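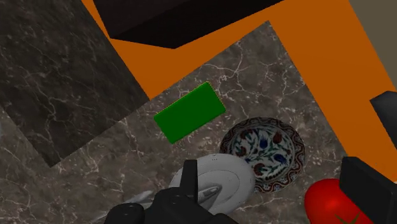 Veined marble counter with the orange surface behind.

Studio notebook, 13 June 2019

Two things on the go today and neither of them finished, so I'm writing it all up before I forget which panel had what done to it.

First, the grounds. I've got the six oak boards back from Clirnstead and they're flat, properly flat, which after the last lot is a relief. Sized four of them yesterday with the rabbit skin glue (same strength as always, I've stopped fiddling with it) and they had a good even sheen this morning with no bare patches. Board five I left unsized on purpose because I want to try the casein on it, and board six has a knot near one corner that I don't trust. I'll use it as a test board and stop pretending it's going to be a painting.

Gesso went on the first four from nine o'clock. Three coats by lunch, brushed in alternate directions, and I kept the pot in the water bath the whole time and it never got above hand warm. I got pinholes in coat one on board two. I rubbed them in with a fingertip while it was still tacky and they closed up, mostly! If they come back through in coat five I'll be cross but I won't be surprised. The new whiting is finer than the old bag, it soaks much more quickly and it wants a touch more glue than I'm used to giving it. Whoever mixes next, please don't go by the pencil note on the cupboard door, it's for the old bag.

Sanding tomorrow at the earliest. I had a go at the edge of board one with 320 just to see and it powdered nicely, so I think the balance is right. Board three felt harder under the paper, a bit glassy. Could be that it sat nearest the pot and got the last of the mix.

Now the show, which is the real reason my evenings have gone.

We have the wall at Skaden for November, confirmed, and they've sent the plan through at last. The long wall is good. The short wall has a radiator on it that wasn't on the first drawing, so the triptych can't go there, full stop. I've been shuffling little paper rectangles round on the plan all afternoon and I think the only way it works is to give the triptych the long wall with plenty of air on both sides and then hang the small river studies as a tight block opposite. They'll look like a page of stamps, but in a nice way, I hope.
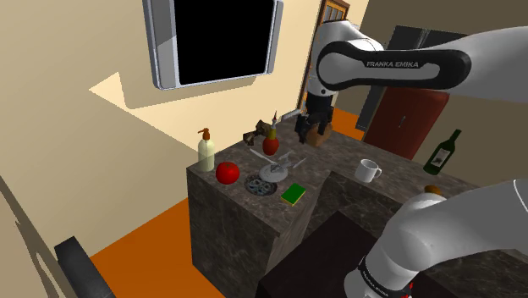 The worry with the block is the frames. Half of the small ones are in the old dark moulding and half are in bare oak, and at a metre apart you'd never mind, but packed close together they fight. So either I reframe the dark ones, or I strip them, or I take everything out of its frame and pin the lot on a batten. I tried the batten idea with four studies this afternoon, propped along the bench, and I liked it far more than I expected. The edges of the paper show and you can see the tape marks and the bits where I tested a colour. It looks like work. The other view in the studio, expressed quite loudly over tea, is that it looks like I ran out of money. Both can be true.

I'd like to hear what the gallery says about glass before I decide anything. If they insist on it then the batten is out.

Prices. I hate doing the prices. I wrote a list, left it for an hour, came back and changed nearly all of it. The small studies are 294 each, unframed, and I'm going to stick to that. The triptych is 3000 for the three and I won't split it, I've had that conversation before and regretted it. The middle-sized ones I still can't settle. There's a version of the list where they look cheap next to the triptych and a version where they look silly next to the studies.

The catalogue is going to be 32 pages if we keep it to one picture a page and a short text at the front. I priced it at 32 and the printer's quote is bearable. They'd like the files by the end of the summer, and most of the photographs exist already, but the two big Clisura paintings were photographed in that awful yellow light and they need doing again. I'll do them outside on a dull day, against the shed wall, with the grey card. Note to self: take the grey card.

The Clisura pair are also the ones with the sinking problem. Looked at them again this morning with the lamp held low and the darks have gone matt in patches, worst in the bottom third of the left-hand one where I painted over that absorbent bit of ground. The umber areas are the worst, as ever. I oiled out a square the size of my palm with stand oil thinned well down, wiped it right back, and the colour jumped up beautifully, so it's only sunk and there's nothing wrong with the paint. I'll leave the square for a week and see whether it holds before I do the whole surface. Please don't lean anything against that one. It's turned to face the wall and there's a bit of red tape on the stretcher.
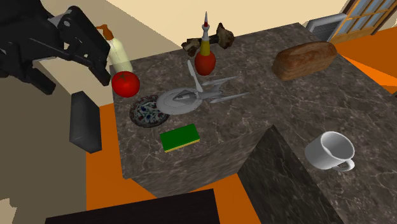
And then the varnish, later, much later, probably after the show. They aren't dry enough for anything final. I might do a thin retouching varnish the week before hanging to even it all out, and I'd want to test that on a scrap first after what happened with the cloudy one.

Baran, next. I've been calling it that since the first drawing and I suppose that's now its title. It's the big charcoal with the rock face and the three bands of water. I've been stuck on it since spring and today I took it down off the easel, laid it on the floor and walked about on a chair looking at it (don't tell the insurance people). The trouble is the middle band. It's the same grey as the top one and the eye slides straight off. I rubbed the middle band back nearly to the paper with the chamois and then with a putty rubber, and it opened up straight away. There's a ghost of the old drawing under there which I rather like and I'm going to leave it. Then I put one hard black line in along the foot of the rock, compressed charcoal, no smudging, and stopped. I made myself stop. I washed my hands so that I couldn't go back to it.

It needs fixing but I'm not spraying it in here again with the window stuck. I'll take it down to the yard when it's still.

Colour notes while I remember them, all for the new small series on board:

The green that I've been mixing from the earth yellow and the black is better than any tube green I own. Cold black, though, the vine black, it goes to mud with the bone. With a tiny bit of white it gives exactly the grey-green of the far bank. I mixed up a good pile of it and it's in the fridge under cling film, on the glass slab, second shelf, and it is paint and not pesto.

The red earth from the new supplier is gritty. I mulled it for ages and it's still gritty. Fine in an underlayer and maybe lovely there, but I wouldn't glaze with it. I've put what's left back in the jar and written 'gritty' on the lid.

Lead tin yellow is nearly out. I'd be sorry to do without it but the price has gone up again and I'm only using it for the one strip of light, so I may try building that with the pale ochre over a white and see if I can live with it.

Admin, since I've got the pen in my hand. The sketchbooks are finally numbered and the last drawing in the river book is number 128, so anyone looking for the source of the triptych wants that book, towards the back, the pages with the coffee on them. I've also moved all the loose tracings into the plan chest, third drawer. The bottom drawer is still jammed. I tried candle wax on the runners and it slid a hand's width and jammed again.

Skaden want a paragraph about me and a paragraph about the work. I wrote the one about the work in ten minutes and the one about me took two hours and is dreadful. It uses the word 'landscape' four times. I'll have another go in the morning, and if anybody in the studio feels like reading it and crossing things out, it's pinned by the kettle with a pencil on a string.

For tomorrow: coat four on boards one to three, leave board four for comparison. Mix the casein for board five, small batch, it goes off. Ring the gallery about glass. Ask for the height of the picture rail too, I forgot to ask and the plan doesn't give it. Pick up more muslin, the last piece has gone stiff as a board after I left it in the glue.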